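4.2 Where household items are kept

The second part of the interviews dealt with storage. We asked each household in Seton and Trustden to tell us where they kept items used at least once a day, and then where they kept items used less than once a month. The interviews took place in May, in the home, with the main cook present. Of the 60 households that agreed to take part, 44 completed both parts. The rest gave answers on daily items only and are left out of this section.

Most people kept daily items within reach of the place where they stood to cook. Mugs, salt, cooking oil and one or two knives were nearly always named. When we asked why these things were kept there, the usual answer was that they had always been there. Few people could recall making a choice. In homes where the family had moved within the past 5 years, the answers were longer, and the cook could often say which cupboard had been filled first and what had been moved later.

Monthly items were harder to place. Several people gave one location and then found the item in another while we were still in the room. Roasting pans, cake tins and large serving bowls were the items most often misplaced in this way. We recorded the location where the item was found and noted the first answer separately. Trustden homes had more mistakes of this kind than Seton homes, which may reflect the larger number of Trustden families who keep a second store in a hall closet or garage.

Counter space was a common complaint in both towns. People with long counters complained as often as people with short ones. What mattered more was how much of the counter was taken up by things that stayed out all the time. Cooks who put appliances away after use described their kitchens as roomy even when the counter measured less than 40 inches. Figure 3 shows a white countertop of the kind we coded as "plain surface."

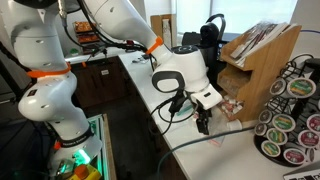
Figure 3. White countertop in a kitchen-like workspace.

Delyth Pumphrey, in her written comments on an early draft, objected that a cook's sense of room depends on who else is in the kitchen, and that we had asked only one person per home. We accept the point. In the homes where a second adult joined the talk, the two often disagreed about whether there was enough space, and the one who cooked less was usually the more satisfied. Our figures for satisfaction should be read as the view of the main cook only.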